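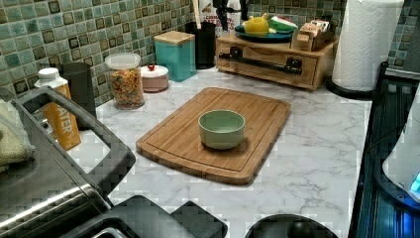 Forum > Small arms and grippers > Setup and upkeep

Fingers let go of a ceramic bowl after lunch, fine all morning

One arm on a kitchen counter, two-finger parallel gripper, dark gray fingers. The job is dull: pick a small round bowl off a bamboo cutting board, set it down, repeat. In the morning it does the whole run. By 14:00 it starts dropping the bowl. The supplier, Brornska, says to recalibrate. I've done that 5 times and I don't believe it anymore. What would you check before paying for a service visit?
— posted by hinetti

canpolat
Calibration is what suppliers say when they want you off the phone. If it were off, it would be off at breakfast too.

Look at the finger faces first. A matte glaze is hard on soft pads, and a juice groove holds crumbs and grease that end up on whatever comes down near it. Wipe the pads with alcohol on a lint-free cloth, let them dry, and run the same picks again. If the drops stop, you have your answer for free. If they don't, swap the left and right pads and see whether the bowl tips the other way.

Then check the finger screws. Mine had backed out on one side and it looked exactly like a force problem. Snug them evenly, and don't trust the torque figure in a manual written for another finger.

And tape the board down. A loose board on a stone-look counter creeps a little with every touch, and by afternoon the bowl isn't where the arm thinks it is.

usik
turn the grip force up to 90 percent, worked for me

canpolat
It'll work until you chip a bowl. Higher force hides a dirty pad for a week or so — then you're back here with worn pads as well.

hinetti
Pads were filthy. Cleaned them and taped the board, 2 afternoons without a drop. Not calling it fixed yet.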